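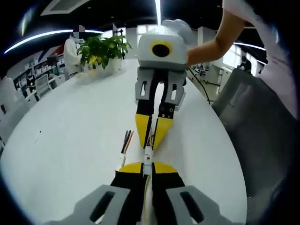 Eklow Appliance Service
Minutes of the monthly service operations meeting
Thursday, March 26, 2020, by conference call

On the call: Corina Rainer (chair), Kam-wah Chien, Damián Varela, Tài Cù (minutes)
Absent: Crisóforo Olvera

1. Previous minutes
Approved with one correction. The Westent dryer recall applies to gas models only.

2. Dishwasher drain pumps
K. Chien reported seven repeat calls on Stemik replacement pumps. In each case the impeller seized within a month of installation. All came from lot 2905. Remaining stock from that lot is to be pulled from the vans and returned to the supplier. Technicians are to write the lot number on the work order — the part number alone is not enough.

3. Parts stock
Door gaskets for Tichý built-in ovens are on back order until June. D. Varela asked to raise the minimum stock of igniters from 100 to 200. Agreed for flat igniters. Round igniters stay as they are.

4. Home visits
Calls limited to refrigerators, freezers, ranges and washers until further notice. Dispatch will ask customers to clear the work area before arrival. Invoices to be sent by email, no signature required.

5. Meter calibration
Two clamp meters overdue. D. Varela to send them out.

Actions
K. Chien: return of pumps, credit request
D. Varela: igniter order, meters
C. Rainer: revised dispatch script; brief C. Olvera on item 4

Next meeting to be set by email.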